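Student project thread, April 2026. Our capstone team is teaching a small arm to move soft objects from a countertop into a tray. Posting the notes here because the course wiki gets wiped at the end of the term.

1/ The team is four people. I handle perception and the wrist camera. Ilze Kalniņš wrote the motion side and most of the logging. The project is called Gisau, after nothing in particular. It was the only name on the list that all of us could spell.

2/ The task on paper: find a soft item on the surface, pick it up, place it inside the tray, return to the start pose. The limit is 30 seconds per item. The course grades on completed placements over a block of 10 attempts, with no human touching the arm in between.

3/ We started on a plain white bench in March. Segmentation there was close to trivial. A color threshold and a blob filter got us a usable mask, and we wasted a week believing the perception part was done.

4/ The spec then asked for a "household surface of the team's choice." We chose badly, or well, depending on how you feel about the grade multiplier for difficulty. We went with black marble.

5/ Problem one is the veining. The white veins have strong edges at every scale, from wide blotches down to hairlines. Any method that depends on gradients lights up across the whole stone. Our first edge-based detector returned more candidate objects than we had memory set aside for.

6/ Problem two is the finish. The stone is slightly glossy, so you get soft gray reflections that shift as the wrist moves. A reflection that shifts looks a lot like an object that shifts if you are differencing frames. We dropped frame differencing.

7/ Problem three is the tray. It has an orange wood frame and a ribbed clear panel. The ribs turn the marble pattern into stripes, so the inside of the tray has a different texture from the outside while being the same stone. The depth estimate over the panel is poor. We now locate the tray by its frame only and treat the interior as a flat plane at a fixed height.

8/ Wrist view with one pink item at the fingers and another farther off on the stone. The tray is at upper left.

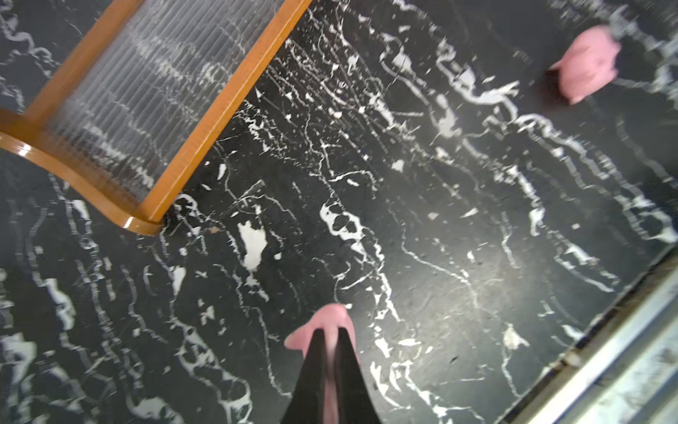
9/ Color carries most of the detection now. Pink against black, white and gray separates well in hue. The orange frame is closer to pink than we wanted, so there is a hue band with a hard lower cutoff, plus a shape check that rejects long straight regions.

10/ The item nearest the fingers is its own case. When pink fills the space between the fingertips, the detector wants to report it as a new target. Ilze added a mask for the gripper region that turns on when the fingers are commanded closed. Anything inside the mask is ignored until release.

11/ Motion blur is still open. During fast wrist moves the far part of the view smears first, and the item boundary grows by several pixels. The planner then aims wide. Current fix: stop, wait, look again, then commit. It costs time on every pick but the 30-second limit leaves room for it.

12/ Training data for the small classifier is 2107 labeled crops, all from the wrist camera. We split by recording session, never by single image. Splitting by image gave us a very flattering score - two neighboring crops are nearly the same picture.

13/ Grip force is set by hand. We have no tactile sensing on the fingers and the budget does not cover any. Soft items forgive a lot, which is why we picked soft items.

14/ Remaining before the demo: calibrate the camera offset again, rerun the full block of 10 with the lights at the demo room level, and write the failure table. Ilze wants failures sorted by cause. I want them sorted by attempt. We will probably submit both.

15/ Code goes up after grading, with the hue limits and the mask geometry in one config file. If you are working on patterned stone and have a depth method that survives ribbed clear panels, replies are open.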